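Heat from a Mining PC: Can It Keep a Small Room Warm?
Project report, Wimstead College, Computing and Environment
Mayuree Pongsiri and Elisa De Luca
Apr 19, 2020

Why we picked this

Both of us have wanted to build a mining computer for ages, and both of us have parents who would never have paid the electricity bill. So when the project list came round and one of the headings was "Useful things to do with waste heat", we had our idea before the end of the lesson! A graphics card that is mining works flat out all day and gets hot doing it. Most people treat that heat as a nuisance and spend money on fans to get rid of it. We wanted to see what happens if you keep it.

The question we agreed with our supervisor was a simple one. If a mining PC and an ordinary electric heater draw the same power from the wall, does the room end up equally warm, and does the mining PC pay back enough in coins to be worth the bother?

What we built

The computer is a second-hand desktop with two graphics cards in it. Neither card is new and one of them has a fan that rattles if the case is tilted (we put a folded beer mat under one foot and it went quiet, and there it has stayed). The case is an open one from Bridetti, made of plain rails, so the warm air can get out in every direction. We ran the mining program on Linux and joined a small pool called Jaidee, mostly on the strength of its clear instructions and its low minimum payout.

For the measuring we used a plug-in power meter, three cheap temperature sensors and a logging program called Grirolus, which Elisa already knew from a weather station project. The sensors went by the door, on the window sill and at desk height in the middle of the room. We moved the desk one twice in the first week before we found a place where the draught from the corridor didn't confuse it.

Our heater for the comparison was an old fan heater with a dial. At its lowest setting it took far more power than our computer, so we swapped it for a little oil-filled one rated at 200 watts. With both graphics cards turned down a bit in the settings, the computer could be held to the same figure on the meter. Getting those two numbers to match took us a whole afternoon, and we were ridiculously pleased when they did.

How we tested

Each test ran overnight with the door shut, starting from a room that had been left unheated since lunch. We alternated: heater one night, computer the next, then a night with neither so that we had something to compare against. Grirolus saved a reading from every sensor once a minute. In the morning whoever got in first copied the file over and wrote down the weather.

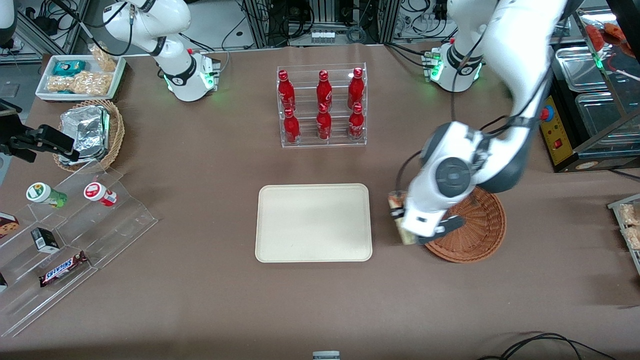 Wrapped snack in the gripper, beside the woven basket.

We threw away two nights of results. On one the window had been left open a crack, and on the other the computer had installed an update and restarted, then sat at the login screen until breakfast doing no mining at all. After that we switched off automatic updates and set the mining program to start by itself, which we should have done on day one.

What we found

The temperature curves for the heater and the computer lie almost on top of each other. We printed them on the same sheet and Mayuree had to redraw one in red so we could tell which was which. Our physics teacher wasn't surprised at all, as nearly all the electricity going into a computer comes out as heat, but seeing it in our own readings was brilliant.

There was one difference. The sensor on the window sill warmed up faster on the computer nights. We think the graphics card fans were pushing air around the room, while the oil-filled heater just stood there and let the air rise on its own. We tried putting a desk fan next to the heater for one night and the window sill curve moved closer to the computer's, so we are fairly confident about this.

The mining itself went well enough. The rig found valid shares steadily, and the pool's page showed our balance creeping up each morning (checking it became a bit of a habit). Noise was the real problem. With both cards working it sounds like a hairdryer in the next room, and neither of us would want to sleep beside it.

Does it pay?

Here we have to be careful. The coins we earned were worth less than the electricity they used, on every single night. Seen purely as mining, it loses money. Seen as a heater that hands back part of its running cost, it looks much better, but only when the room needs heating anyway. In September, say, you would be paying to warm a room that was already comfortable.

Then there is the price of the equipment. We borrowed or already had nearly everything, and spent £50 on the case and a riser cable. Somebody buying two good cards today could easily spend about £1,000, and at the rate we were earning they would wait a very long time to see it again. Coin prices also jump about so much that we didn't try to forecast anything. We made a spreadsheet with one cell for the price and let people type in their own guess.

Problems and things we would change

Our room was a poor choice. It shares a wall with the boiler cupboard, and on cold nights that wall was warmer than our heater could explain. The nights with neither machine running helped us allow for this, but a room with four ordinary walls would have saved a lot of arguing.

We would also log the fan speeds. Grirolus can do it with an add-on, and we only read that page of the manual in the last week. Our final data set has just over 4,000 usable readings, and not one of them says how fast the fans were turning, which is a shame given what we noticed at the window sill.

Next we would love to try ducting the warm air into a seed propagator. Elisa has already sketched a cardboard version with a flap on the side, and her grandmother has offered the tomato seeds.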